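Review: an afternoon with the Drollemero hand-held gripper at the Wemari open day
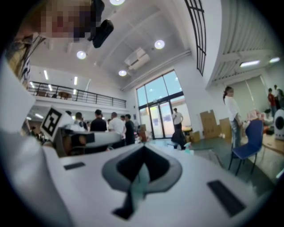
The Drollemero up close in the main hall at Wemari, with the open day going on behind it.

Posted July 15, 2026 by Ladi Anozie

I went to Wemari expecting to stand behind a rope and watch arms move things from one side of a table to the other. There was a bit of that, and it was good, but most of my afternoon went on a thing you hold in your own hands. The Drollemero is a gripper without the robot. You pick it up, you squeeze, the fingers close, and a camera records what the fingers are doing while you go about some ordinary job. The recordings then go off to teach an arm how to do the same job. I had read about tools like this and never touched one, so I got in the queue twice (and would have gone a third time if my bus had let me).

First impressions, then. It is bigger than I thought it would be! The body is white and broad, with a dark grey rubber pad set into it and black grip strips either side of that, one of them small and the other larger and set at an angle. There's a see-through green piece running down below the pad that I liked the look of very much. The square black and white marker is what the software uses to work out where the tool is in the room, and Selina Leitner, who was running the session, was quite firm about keeping your sleeve away from it. I had a baggy jumper on. I was told off, nicely.

On the scales by the sign-up sheet it came to 745 grams. That sounds like nothing, and for the first few minutes it is nothing. After a long go at stacking cups I could feel it in my wrist, mostly on the turn, when you tip the fingers down to reach something low. My neighbour in the queue, who has much smaller hands than me, found the squeeze itself fine but had trouble keeping the thing level. A wrist strap would help. Selina said one is being tried out and might be ready by September.

The squeeze is the best part. It has a soft start and then firms up, so you can take hold of a paper cup without crushing it, and you get the knack fast. Cups were easy. A folded tea towel was harder than it had any right to be, and I dropped a marker pen over and over until I learned to come at it from the side. You do begin to think differently about your own fingers. I caught myself at home that evening picking up a teaspoon as though I only had two of them.

Each of us was given a task card with 24 short tries on it, and afterwards you could watch your own played back on a laptop. Mine were wobbly, with a lot of hovering. Selina's were so calm and quick that I asked to see them again. The playback program is called Havo and it's plain but easy to follow, though the text is tiny and the button for skipping forward sits right next to the one for deleting. Please move it!

Later on there was an arm demo using a model trained on 980 recordings made with the same kind of tool. It put cups on a rack, missed one, went back and had another try at it. People clapped. I thought the arm was slow next to a person, but the way it came in low and a little sideways looked so much like what we had all just been doing that I got rather excited about it.

Grumbles: the hall is loud when it fills up, and I lost a good part of the Olatunji talk on finger pads even from near the front. I'd also have liked a left-handed table, as everything was laid out for right-handers.

The Drollemero isn't on sale yet, so I can't tell you whether it is worth the money. As something to try for an afternoon I loved it. If Wemari runs another open day, put your name down early and wear short sleeves.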